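Speaker notes – Small Libraries evening, Lakemell, 19th October
Working title: "Eight hundred letters and one drawer that sticks"

OK, hello everybody, thanks for coming out. Wait for the door to stop banging. Thank Ditte for the intro and for saying my name right.

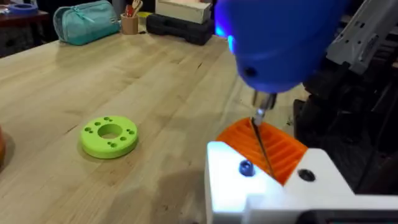 So what I want to talk about tonight is letters. Paper ones, the kind your grandmother kept in a shoebox with a rubber band that has since turned into a sort of glue. I've spent the last two years reading somebody else's, and I've gotten very attached to people who have no idea I exist.

How I got into it. My neighbor Issa Harb was clearing his late aunt's house in Flisley and found a writing desk with one drawer that wouldn't open. (Pause, people always like the drawer.) We got it open with a butter knife and a lot of bad language, and inside were the letters. 793 of them. I wrote "800" on the flyer because it looked better, and Issa has been giving me grief about those missing seven ever since. Sorry, Issa.

Who wrote them: almost all are from one woman, Lærke Thoroddsen, to Issa's aunt. They met at a summer job in a cannery in Kusterlow when they were nineteen, shared a room for one season, and then wrote to each other for 36 years. As far as I can tell they met in person maybe four more times. Ask the room: who here has a friend like that? Let a couple of hands go up, don't let it run long.

What's in them. People expect secrets. There's one secret, which I'm not going to tell you, and the rest is soup, weather, shoes, somebody's bad back, the price of coal, a long running feud over a hedge. The hedge takes up eleven years! I have the hedge in a separate folder. I love the hedge.

Read letter one out loud (yellow sticky note). Slow down. The bit I mean is this:

"It has rained since Tuesday week and I have given up on the sheets. I brought them in wet and hung them over the doors, so now I have to duck every time I want the kitchen. I thought how you would laugh, and then I felt better about it."

Drink some water here.

Now, the practical part, for those of you with a shoebox of your own. I did almost everything wrong the first month.

First mistake, I read them before I sorted them. You will want to do this. I sat on the floor and picked out the ones with nice stamps, and by the end of the evening I'd mixed up three bundles that had been in perfectly good order. The bundles were information! She'd tied them by year, and I untied them like a kid at a birthday party. It took me most of February to put them back, going by postmarks, and where the postmark was smudged I had to go by the hedge.

Second mistake, sticky notes. I know, I just said there's one on my copy – that's a photocopy. Never on the real thing. Leif Sveinbjörnsson, who used to do paper repair for a living, came over for coffee, saw my little yellow flags all over the originals and went completely silent. We use strips of plain paper now. Pencil only, soft pencil, and you write on the strip and keep it off the letter.

Third one, envelopes. Keep them. Keep every one. I had a pile by the recycling, that's all I'll say.

Things that did work:
One letter, one folder, one number. Write the number down somewhere else too.
Pencil list on paper first, computer after. My list has date, place, first line, and "anything odd."
Type them exactly as spelled. Lærke spells "tomorrow" four different ways and I stopped fixing it.
Stop after an hour. Your eyes go, and then you start inventing words.

(If the projector is behaving, show the page with the crossed-out paragraph. If it isn't, hold up the copy and walk it along the front row.)

About that crossed-out paragraph. She writes half a page, strikes the whole thing out, and then underneath she puts "never mind, I was cross." You can still read most of it. I went back and forth about whether I should, and I did, and I've left it out of the typed version. I'm still not sure about that. Saulius Mägi thinks it should all go in, every word, and he makes a good case, and we've agreed to keep arguing about it. I'd like to hear what you think in the questions.

Which gets me to permission. Issa's family own the paper. The words belong to Lærke's family, and that's a different thing, and I didn't know it when I started. I wrote to her granddaughter, care of the old address in Kusterlow, with not much hope. Her reply came back in nine days, handwritten. She had the other half of the letters.

(Stop here. Really stop, count to three. Last time I rushed it.)

So yes, there's another box. It's in a closet in Verbeke and I'm going to see it in the spring. I don't know how many there are. She says it's "a fair few" and that the mice got at one corner. I'm taking folders, pencils, a flask of coffee and no sticky notes.

Read letter two, the short one about the train. Don't explain it, just read it and put it down.

Then questions. If it's quiet, ask who's got letters at home and where they keep them. If anybody says the attic, tell them gently about attics.

Housekeeping: the sign-up sheet for the transcribing afternoon is by the coats. Beginners fine. Bring reading glasses. Ditte needs the chairs stacked by nine, and the cake tin with the blue lid is mine.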